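**Padis Records Office** · 19/02/2020

The Office is now accepting household papers from residents of Padis and Jarneck. This thread sets out the terms for donors. Please read all of it before requesting an appointment.

### 1

Letters, diaries, account books, school reports, shop ledgers and club minutes are all welcome. Papers need not be old. Printed books, newspapers and framed items are outside our collecting policy and should be offered to the town library.

### 2

Each household may deposit up to 16 folders in the first year. Larger collections require a visit from our staff, arranged through Leonie Nolte, Head of Acquisitions. The Değirmenci family papers, received last August, came to 144 folders and were transferred under a separate agreement.

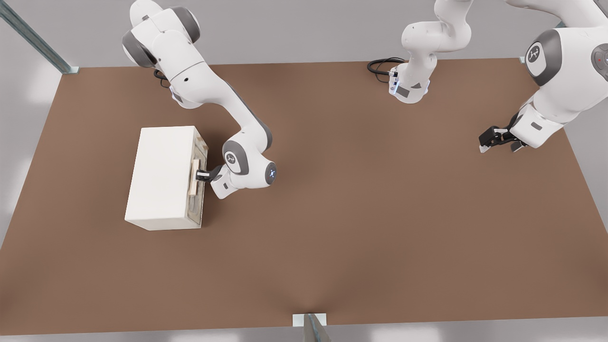

### 3

Please do not sort, clean or repair anything before it reaches us. The order in which papers were kept often tells readers as much as the papers do. Rubber bands and metal clips may stay where they are. Our conservation staff will remove them.

### 4

Write a short note for each folder: who kept the papers, where they were kept, and any names that a stranger would not recognize. Pencil is preferred. A note of four or five lines is sufficient.

### 5

Donors choose between a gift and a loan. A gift passes ownership to the Office. A loan runs for four years and may be renewed in writing. Under either arrangement, donors may close files that name living persons. Copyright is covered on page 4 of the deposit form and is not transferred unless the donor signs that section.
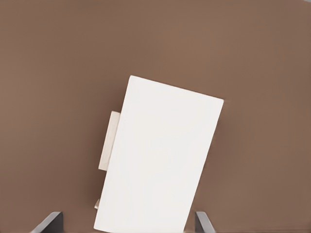 *White on brown. Padis Records Office, notes for donors.*

### 6

Papers affected by mold must be reported before delivery. Place them in a paper bag, keep them apart from other items and call the front desk. They will be given a separate appointment.

### 7

Donors will receive a written receipt on the day of deposit and a full list once cataloging is finished. Up to 100 pages will be copied for the family free of charge. Further copies are billed at the reading room rate.

### 8

Deposit forms are available at the front desk and at the Jarneck branch. Questions about loans already in progress should quote the receipt number.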